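Open day at Tikside, July 17, 2025

The club's new ground was sold to members as a home for hurling for the next generation, so I drove out to see it. The pitch is fine. It drains well at the town end and less well at the other, where the Morsy Road goalmouth was already cut up after one under-12 blitz.

Vaughan Prendergast led the tour and spent a lot of it on the stand, which will hold 2537 people when it opens in August. Our last county semifinal drew far fewer, and I asked who he expects to fill it. He said success brings crowds. The senior team has won 5 championships in 61 years. 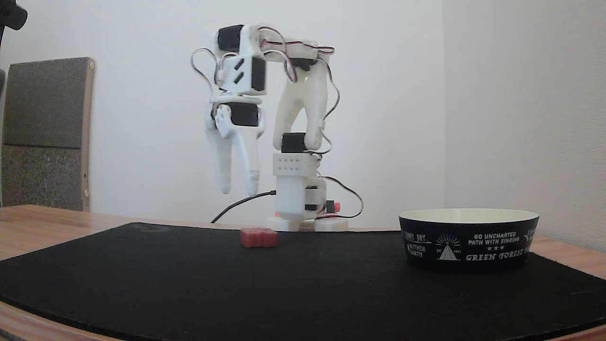
Robotic arm over the mat, with a red block and a bowl.

The ball wall is the best thing on the site, and the kids were using it properly, both sides, no coach shouting. Erick Temba wants a second one. I would build that before the Skevix gym, where memberships will cost up to 12 dollars a week and the weights are the same ones we had at Monus.

Parking is still a field. Bring boots if you go, and ask about the floodlights, as I got two different answers.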